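Cleaning moulded weave storage baskets without yellowing the plastic

Home Maintenance > Laundry and Storage
Thread started in November, 7 replies

hdespres
Member, 470 posts
I have several white plastic baskets with the moulded weave pattern, used in a bathroom cupboard for roughly two years. Grey film has built up in the recesses. A cloth reaches the raised parts and nothing else. I tried dish soap and a nail brush on one of them and the result was patchy. Is bleach acceptable on this type of plastic? No recycling mark on the base that I can find.

Ladan A
Moderator
Most of these are polypropylene. Dilute household bleach will not dissolve it, but repeated long soaks can dull the surface. I would start with oxygen bleach powder in warm water, 30 minutes, then rinse with the shower head from the inside out. Soap film and dust come off together once the film has softened.

tapley_workshop
Second the soak. Brushing dry first drives the dust further into the crossings.

rmatos
Member, 2,000 posts
I disagree on the oxygen bleach. If the film is hard water scale with soap in it, an alkaline cleaner does very little. Use white vinegar at one part to four of water, or citric acid. Do not combine either with chlorine bleach. Test: put a drop of vinegar on a patch, wait 5 minutes, wipe. If the colour under the drop is lighter, it is scale.

The weave, with the small square openings and thicker bands between:

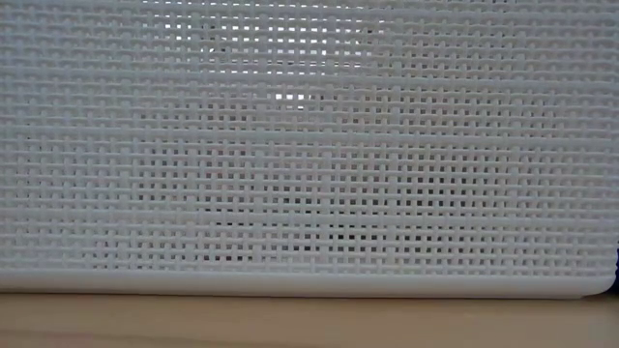

White woven-pattern basket, side wall

The corners of each opening are where the residue sits. A soft toothbrush held at 45 degrees does better than a nail brush, whose bristles are too thick.

hdespres
Same general pattern as mine. I did the drop test. No change after 5 minutes on one basket, slight change on another. The second one was kept under the sink.

Ladan A
Moderator
Then you probably have both. Oxygen bleach first, rinse, then acid on the one under the sink. Rodrigo is right about scale, but I would not begin with vinegar in a cupboard that gets body lotion and hair spray. Acid does not shift either one.

rmatos
Fair for hair spray. For that I would use isopropyl alcohol on a cloth before any soak. I still think 30 minutes is too short. Mine took 2 hours.

E. Hoxha
New member
Does anyone put them in the dishwasher? Mine went on the top rack on the eco cycle and came out clean with the base slightly bowed. It still sits in the cupboard but rocks on a flat shelf.

tapley_workshop
Heated dry is the likely cause. Turn it off, or skip the dishwasher altogether. Thin walls soften under load well before the plastic melts. You can sometimes flatten a base by filling the basket with hot tap water bottles and leaving it on a level floor overnight. Results vary.

hdespres
Reporting back. 500 mL scoop of oxygen bleach in the tub was far too much and took a long time to rinse. Half of that would do. 2 hours' soak, toothbrush, shower head. The film is gone on all of them. The one from under the sink still has a faint yellow tone on the side that faced the pipe, and vinegar made no difference to it. I am putting that down to age and turning that side to the wall.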